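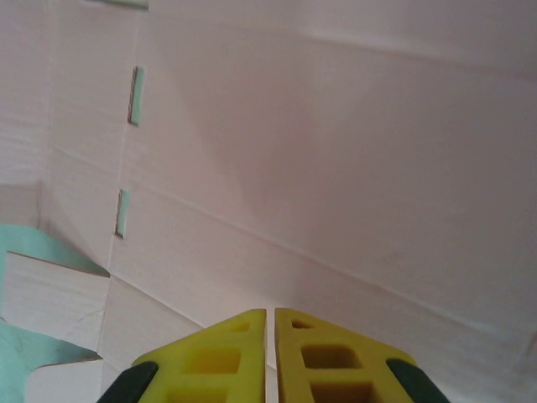 4. The folding cell

We built the Kereama cell in a shared workshop with one good vise and a sign-up sheet that everyone respects until August. Two arms bolt to a rail assembly at the front of the table, and fabric walls close off the other three sides. The task is box folding. It was picked for being simple, a judgment made before any of us had watched two arms attempt it.

Our controller, Prirnon, plans the fold as a series of creases and tabs. A planner likes cardboard to have one shape at a time. Cardboard has other plans, and over 2,000 trial folds it shared most of them with us.
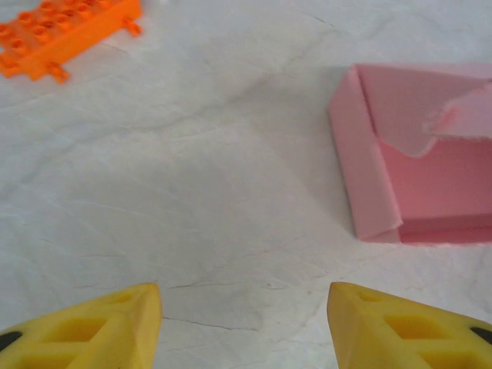
Manaia Ellery objected, on reading a draft, that a stiffer card stock would have removed half our difficulties and most of this section. We accept the point. We also had 900 blanks already paid for, and the budget line for regret was empty.

4.1 Reach and overlap

The two arms share the middle of the table, where all the interesting folds are. Early versions of Prirnon gave each arm its own half and let them negotiate over the center line, which they did with great courtesy and no progress. The current version names one arm as holder and the other as folder for each crease, and swaps the roles only when both are clear of the card.

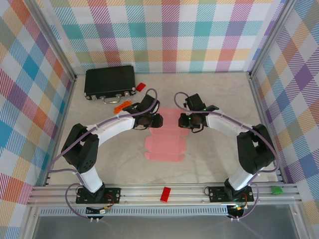 Elsie Merrick

Role swaps cost 3 seconds each. We tried to shorten this and got faster swaps and more torn tabs. The longer pause stayed in, and it is now described in the software notes as a feature.

4.2 Close views

At close range the wrist view holds very little apart from card, and a fold line and a shadow edge can look much alike to the crease detector. We retrained it on 4,000 hand-labeled crops. Labeling was shared evenly among the authors, according to the authors.

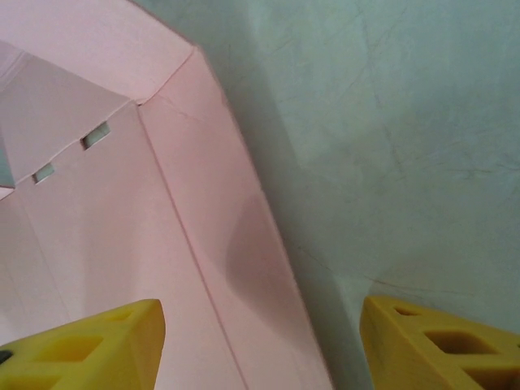

Figure 3. Close view of the pink box, with a shadow on one face and the gripper fingers at the bottom.

Shadows remain the detector's main source of false creases. Moving the lamps helped, up to the point where another workshop user moved them back.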